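Do People Read the Side of the Box?
Project report, Intro to Consumer Studies

I picked this topic in the cereal aisle, which is maybe not very academic, but it's true. I was standing there with a box in each hand trying to work out which one had more sugar per serving, and the serving sizes were different, and I gave up and bought the one I liked the look of. Then I thought, wait, is that what everybody does?

So my question was pretty simple. When people choose a packaged breakfast food, do they look at the ingredients and nutrition panels at all, and if they do, what are they looking for?

What I did

I made a short paper survey and handed it out in two places, the lobby of the Mondine building on campus and the entrance of the Pirilard grocery store (the manager was really nice about it and let me use a folding table). I got 128 surveys back. After that I did longer talks with 24 of those people, the ones who had ticked the box saying I could ask them more. Each talk was supposed to be ten minutes. Some of them went on for half an hour because people have a LOT to say about breakfast!

The survey asked what you eat on a normal morning, who does the shopping, and which parts of a package you read before buying. I left out any question about diet or weight on purpose. My instructor warned me those make people clam up, and I didn't feel right asking strangers anyway.

What people said

Out of the 128, 95 said they read some part of the label at least sometimes. That was way more than I expected. But "some part" is doing a lot of work in that sentence – when I talked to people face to face, the part they meant was very often the date or the price sticker, and I hadn't written the question well enough to separate those out. If I did this again I'd fix that first.

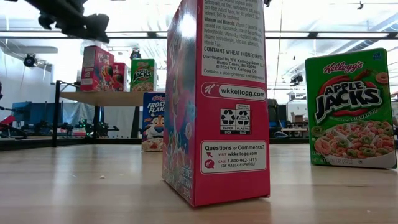

The ones who did read ingredients mostly had one thing they were hunting for. Parents of kids with allergies go straight to the allergen line and skip everything else. A couple of people look for food colors. One man told me he reads the first three ingredients and stops, because his mother taught him they go in order by weight, so the first few are most of what you're eating. I checked and he's right about the order.

Vitamins were a funny one. People liked seeing a long list of them, but when I asked which vitamins they cared about, most just laughed. Someone said "the B ones?" and I have to admit I couldn't have done much better before I started this project.

Print size came up over and over, and not only from older shoppers. Several people said they take a picture with their phone and zoom in, which I had never thought of doing and now do all the time.

Problems

My sample is lopsided. The Mondine lobby is full of students, and students buy for one person and buy what's cheap. I also ran both survey days in December, right before break, when people were shopping for snacks and company and not for a regular week. And I only used 2 locations, so please don't read this as being about the whole town.

The other problem is that people want to sound careful. I think a few of my label readers became label readers when they saw my clipboard. Watching what shoppers do in the aisle would be better, but I'd need permission for that and I ran out of time.

Next time I'd like to hand people a package, give them one minute with it and then ask what they remember.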